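Notebook, dough room
25/02/2001

Butter trial, second round. Flour is the Kundari, same sack as before. Butter is Fuva in one half and Mtshali in the other half, 300 g each. I write it down now because in November I did not, and afterwards we could not say which dough was which.

1. Mixing
Water was colder than last time. Dough came together quickly and I stopped the mixer early. Mehwish Sethi thinks I stop too early always. We rested it 40 minutes, covered.

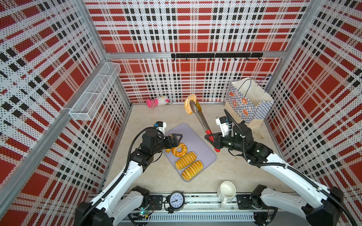 2. Folding
Three single folds. Mtshali butter cracked at the second fold, near the corner, and I had to wait until it became softer. Fuva stayed flexible the whole time. To check: is the Mtshali simply harder, or was it lower in the fridge?

3. Proof
The Trerik cabinet again shows a different temperature than my thermometer. I trust mine. Must ask for the repair, this is the second time I write it.

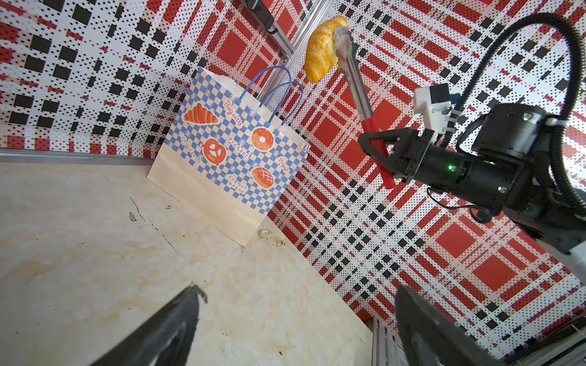
Croissant in the tongs, layers visible.

4. Oven
Last tray in at 1830. Bottom heat lower than in the first round. Color came evenly except at the back left, where it is always darker.

5. Crumbly topping for the buns
Sugar a little too coarse. It spread before it set, so next time I chill the disks before they go on the bun.
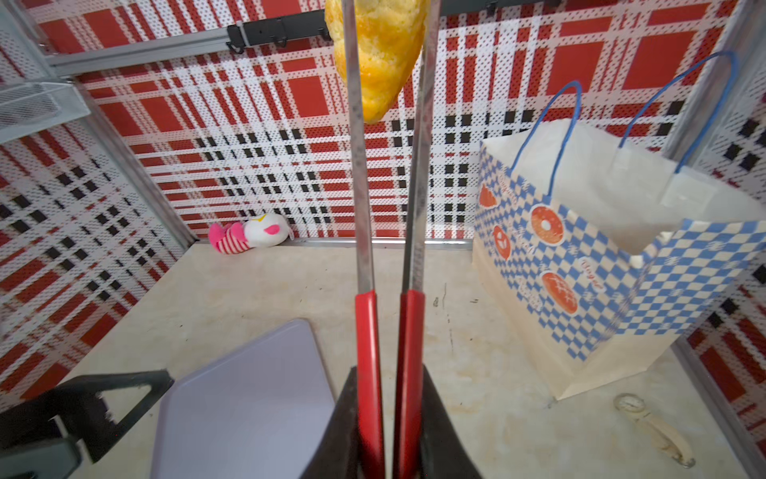
Crinkled top, yellow to orange.

Tasting tomorrow with the others. I would like that they taste without knowing the butter, so Mehwish will keep the list and not me.

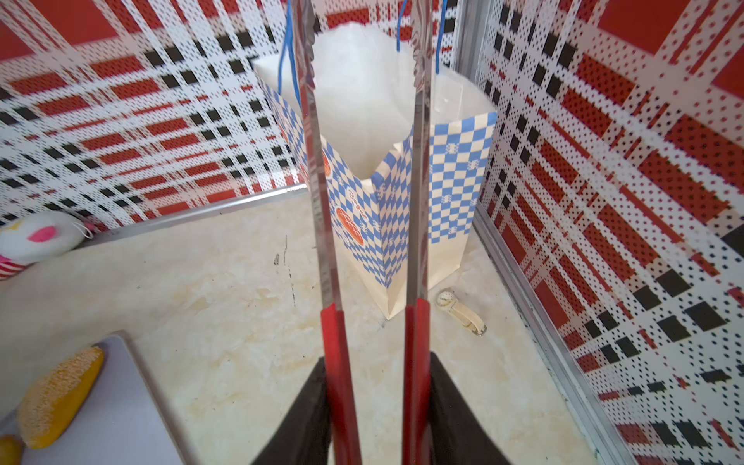

Checkered bag with tissue paper.

Still to do: order flour, clean the sheeter belt, copy the fold times into the big table.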